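Category: Manipulation > End effectors and wrist cameras

Wrist cam and two-finger gripper in sim: mount offset or swap fingers?

tsayegh
Comparing two finger sets in simulation before I buy anything. Same arm, same controller, Kioko fingers (angular, black) against the Nutwood flat pads. Over 705 grasp attempts the Kioko set does better on thin objects and worse on anything round. The failures on the round ones look like perception to me. The camera module sits up by the wrist, and the fingers block part of its view on final approach.

Render from the Kioko setup: 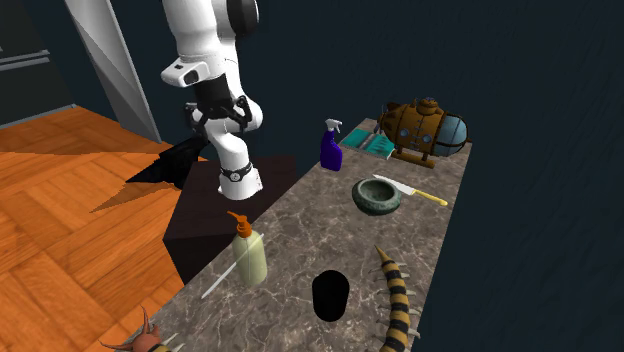

Counter layout, fingers partly closed, nothing grasped.

The knife and the thin white stick are the thin class. The mortar-like bowl and the black cup are the round class. Controller is Laseo, position mode, running at 60 Hz.

rodbridge_user
I wouldn't blame the camera yet. Position mode on a rigid bowl gives you large contact forces if the pose is slightly off, and the solver pushes the object out. Try impedance control first and leave the mount alone.

mk_servo
Disagree. The black cup has no visible detail on its body at all. If your pose estimate uses RGB features, there is nothing to match on. Split your failures by object before touching the controller.

tsayegh
Split them. The cup accounts for most of the misses. The bowl fails less often, but when it does, it slides at contact, which fits what rodbridge_user describes.

rodbridge_user
Then you have two problems and the finger comparison is confounded by both. Rerun with ground truth poses. If the gap between finger sets closes, it was perception.

mk_servo
Agree on ground truth poses. I would still fix the lighting. Those hard black shadows on the floor will not match most labs, and a depth model tuned under them may not transfer.

tsayegh
Floor is masked out before pose estimation, so I am leaving the lights as they are. Ground truth run is queued for both finger sets. Will post per-object numbers.

Tala Sayegh
Last edited Oct 21, 2024

Contact the moderators | Copyright remains with individual posters | Back to top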